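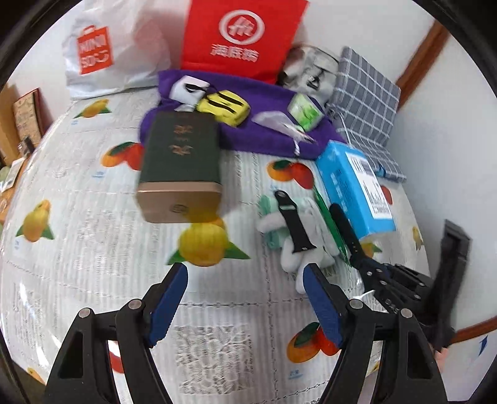

Stop Paying Borkell to Burn What We Could Sort

Oct 2, 2024

The council will decide in December whether to extend its waste contract with Borkell. The extension would send nearly everything in our black bins, and a fair share of what is in our green ones, to the Holano Road incinerator until the end of the next decade. I think councillors should vote against it. My reasons are mostly to do with money and with the people who live downwind, and only partly to do with the climate.

Start with the contract itself. It has what is called a minimum tonnage clause. The council promises to deliver a set amount of waste each year, and if it falls short it pays Borkell for the missing tonnes anyway. The summary put before the cabinet in the summer gave this clause 2 paragraphs out of 54 pages. It deserved a good deal more, as it decides how every other waste policy in the borough will work. If residents throw away less, the council saves nothing. If a food waste round takes the peelings and tea bags out of the black bins, the council pays for the new round and pays Borkell for the peelings as well.

Officers say the clause is standard. I accept that it is common. Plenty of councils signed deals like it when landfill tax was going up and burning looked like the cheap and tidy answer. Some of them have been trying to get out ever since. We are in a better position than they are, in that our first term is about to run out and we can simply leave it there.

Then there is the plant. Holano Road is a hard place to defend. The stack stands 493 metres from the primary school gate, which I know because the figure is in the planning file. Lorries queue along the road from early morning with their engines running. People in the terraces behind the depot keep their windows shut in warm weather. Borkell points out that its emissions are monitored and that it publishes the results. So it does, as monthly averages, several months late, and the averages leave out start-up and shut-down, when a furnace tends to run at its dirtiest. A parent who wants to know what was in the air on a bad morning can't find out.

I don't claim that the incinerator has made any particular person ill. I am not a doctor, and no proper study has been done here. But the streets nearest the plant already have a main road, a scrap yard and the old gasworks site. Each was approved on the grounds that it added only a little. At some point the council has to add the little amounts together, and an extension of this length is the time to do it.

The usual reply is that the waste has to go somewhere. That is true, and anyone who opposes burning ought to say where. The council's own bin survey found that most of the weight in a typical black bin was food, paper, card or garden waste. None of that needs a furnace. Food can go to a digester and make gas. Card can be baled and sold, though prices go up and down. What is left after that is awkward stuff -- film, nappies, broken mixed plastics, bits of carpet -- and there is much less of it. A short contract for a small amount of leftover waste would not be cheap per tonne, but we would be buying far fewer tonnes.

The Georgiou proposal, which the scrutiny panel looked at in the spring and then dropped, set out something of this sort. It asked for a weekly food round, a second sorting line at the Omomen depot and a two-year deal for the rest. Its costs were higher in the first two years and lower after that. The panel's notes say it was set aside because of "delivery risk". I have read the notes twice and can't find out what the risk was meant to be. New rounds do go wrong at first. Bins get missed, people put the wrong things in, and the phone lines are busy. Other places have come through that in a matter of months.

Plastic carrier bags and wrapping come up a lot at public meetings, usually as proof that residents can't be trusted to sort. I find this unfair. The rules printed on our bin lids are out of date, and the leaflet that came with the last calendar disagrees with the website about film and foil. If people are given three different answers, they will put things in the wrong bin. Fixing the lids would cost less than a consultant's report.

Borkell will also say that the plant makes electricity. It does, and it gets paid for it. Much of what makes the electricity is plastic, and plastic is made from oil and gas, so I don't think the word "renewable" on the side of the lorries is earned.

The papers for the December meeting have to be published a week beforehand, and questions from the public must reach the clerk in writing before then. Mine will ask what we would have paid under the tonnage clause if the food round had started this year. Ward councillors can be asked the same thing by email.

Recent items

Holano Road lorry queue: residents ask for a morning limit
What the new bin calendar gets wrong about foil
Omomen depot opening hours over the winter
Letters: the case for a weekly food round
Gasworks site soil tests put back again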